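Toothbrush

A toothbrush is a small brush used to clean the teeth, gums and tongue. It has a head of tightly packed bristles set on a handle and is normally used with toothpaste.

History

Before brushes were common, people cleaned their teeth with chewed twigs, rags or feathers. Bristle brushes were made in China centuries ago, using stiff hog hair fixed to bone or bamboo. Nylon bristles came into use in the late 1930s and soon replaced animal hair in most countries.

The town of Rimthorpe had a brush works that employed 601 people at its peak. Its surviving pattern books list 1,809 brush designs, of which 17 were for teeth. Historian Dumisani Pretorius has written on the works and its move from bone to plastic handles.

Design

Bristles are sold as soft, medium or hard. Dentists usually advise soft ones, as hard bristles can wear enamel and irritate the gums. Many handles are curved or angled to help reach the back teeth.
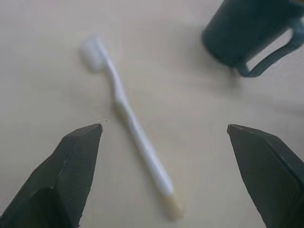
Care and replacement

A brush should be rinsed after use and stored upright in open air. Most dental groups suggest a new one every three to four months, or sooner if the bristles are splayed.

See also: Dental floss, Toothpaste, Tongue cleaner

Categories: Oral hygiene | Brushes | Bathroom items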